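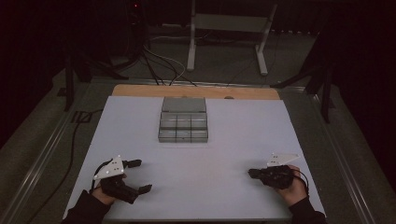

Josphat Mwaipopo objects to the word "neutral" in the last issue of this section. In his view an operator who is told to begin from a neutral position will pick a different one every morning, and the start position should be written down like any other setting. His comment has been accepted. Step 7 below now defines the start position, and the word "neutral" has been removed from the guide.

4. Preparing and recording a drawer task

4.1 Scope

This section applies to two-handed recording with the Ciratel hand-held grippers at a fixed table. It covers the layout of the work surface, the start position, the recording itself and the rules for keeping or rejecting a take. Calibration of the trackers is dealt with in Section 3 and must be complete before this section is used.

The task object is a small drawer organiser with see-through drawer fronts, placed on the white board. Other objects may be used if they meet the conditions in 4.2.

4.2 Conditions for the task object

The object must stand on the board without being held. It must not be glued or screwed down unless the task sheet says so, as a fixed object hides errors in pulling direction that the recording is meant to show.

Drawers are to be numbered on the task sheet from the operator's left to right, upper row first. Do not write numbers or stick labels on the drawers themselves.

NOTE – See-through fronts give weak edges under low light. Check the preview for each row of drawers before the first take and adjust the lamps if the seams between drawers cannot be made out.

4.3 Laying out the table

1. Clear the board of everything except the task object. Tools, cups, tape and spare markers go on the side shelf.

2. Place the board flat on the table and press down on each corner in turn. If it rocks, lift it and remove whatever is beneath.

3. Place the organiser near the middle of the board with the drawer fronts facing the operator. Leave clear surface on all sides.

4. Set the lamp controller to 700 and leave it there for the whole session. Automatic brightness must be off.

5. Route each gripper cable back past the hand and down, with enough slack for the full reach of the arm. Cables must not cross the board in front of the drawers.

CAUTION – A cable that catches on the table edge can pull the gripper out of the hand. Before the first take, reach to each corner of the board with both grippers and feel for any drag.

4.4 Start position

6. Take one gripper in each hand. Sleeves may be long but must not cover the marker plate or the jaw. Cuffs that slide forward are to be folded back or taped.

7. Bring both hands to the near edge of the board, one on each side of the object. The marker plates must face upwards and be clear of each other. The jaws may be open or closed, but their state must match the task sheet for that take.

8. Hold still until the tracker status shows both plates. If one plate drops out, turn that wrist outwards slightly and wait again. Do not start a take with one plate missing and expect it to be picked up later.

NOTE – The jaws need not match one another. Several task sheets call for one open and one closed, so that the first closing movement can be found easily in the data.

4.5 Recording a take

9. Read the drawer number aloud and press the pedal.

10. Hold the start position for a slow count of 5, then begin.

11. Steady the organiser with one gripper and pull the named drawer with the other. Pull straight towards the operator. Stop when the drawer reaches the distance given on the task sheet.

12. Push the drawer closed, release, and return both hands to the start position.

13. Hold still again and press the pedal. The take number appears on the side screen. Enter it on the task sheet before moving on.

A full block is 16 takes. Rest both hands after each block, with the grippers in their cradles. An operator who feels strain in the wrist or thumb stops at once, whatever the take number, and the block is closed short.

CAUTION – Keep the free fingers behind the jaw. The closing force is low, but the jaw edge can pinch skin.

4.6 Keeping and rejecting takes

Keep a take in which the drawer sticks, the organiser slides a little or the operator needs a second attempt at the grip. These are ordinary events in the task. Mark them "R" for retry.

Reject a take if:

– either marker plate was lost for longer than the limit set in Section 3
– the wrong drawer was opened
– a bare hand touched the object
– a person other than the operator reached over the board
– the object fell or left the board.

Rejected takes are marked and kept in the raw store. They are not to be deleted at the table. Error 327 on the side screen means that the pedal was pressed twice within one take; reject the take and repeat it under a new number.

4.7 People near the table

Only the operator may work at the table during a block. An assistant stands to the side, out of reach of the cables, and speaks only to stop the take. Bystanders must be told that recording is in progress and that voices may be picked up. If a bystander does not wish to be recorded, stop the block.

4.8 Sign-off

The task sheet is signed by the operator and countersigned by the session lead before the files are copied. For the Barna site this is Sundar or, on Wednesday, Pearce. The lead checks the first and last take of each block against the sheet and initials both. A sheet with no initials is treated as unchecked and its files stay in the raw store.

Proceed to Section 5 for file transfer.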